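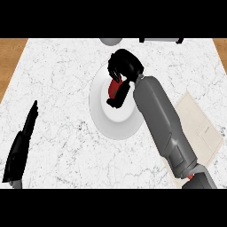

4. Setting up the plating station for your shift

Jan 21, 2021
By Jasmina Lazarević

This section is for kitchen staff at Skomgate who will work beside the Dreketti two-arm station. You don't need any programming. If you can lay a counter for service, you have most of what you need, and the rest is a pleasure to learn!

Before you start, read section 2 (stopping the arms). Tie back loose sleeves and take off lanyards.

4.1 Laying out the counter

1. Wipe the marble and let it dry fully.
2. Set the plate in the middle of the counter, within reach of both arms.
3. Lay the mat to the right of the plate. A slight angle is fine.
4. Put the fruit or vegetables for the first plate on the right-hand side, with space between them.
5. Leave the left side clear so that arm can swing in freely.

Note: Change one thing at a time. If you switch to a different plate, run it through the simulator on the office screen before trying it at the counter.

4.2 Rehearsing a new item

1. Open the simulator and choose the layout that matches your counter.
2. Pick the item and press Rehearse.
3. Watch the grip closely. Round items such as tomatoes should be held from underneath as well as over the top.
4. If you're happy, press Keep. If you aren't, press Again and the hand will try another hold.
5. Write the item and your initials on the shift sheet.

Marwan Nimri on the early shift has the best eye for a good grip, so ask him if you're torn between two holds. He used to plate fruit by hand for almost 7 hours a day and now spends his mornings tasting, choosing produce and teaching the arms new items - and his suggestions have made the station far better.

Caution: Never reach across the plate while the arms are live. Press Pause, wait for the green light, then move things.

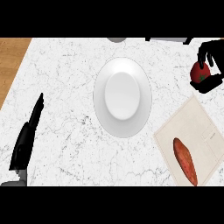

Will the station take over my place on the rota?
Everyone keeps their hours. The arms do the repeat plating, and two people per shift look after layout, checks and finishing.

4.3 Handing over

1. Press Park and wait until both arms are still.
2. Clear the produce first, then the plate and mat.
3. Tell the next pair which items were rehearsed and which still need work.
4. Leave odd grips, ideas and grumbles in the station book. Iman Kabbaj reads it every evening and loves a long entry.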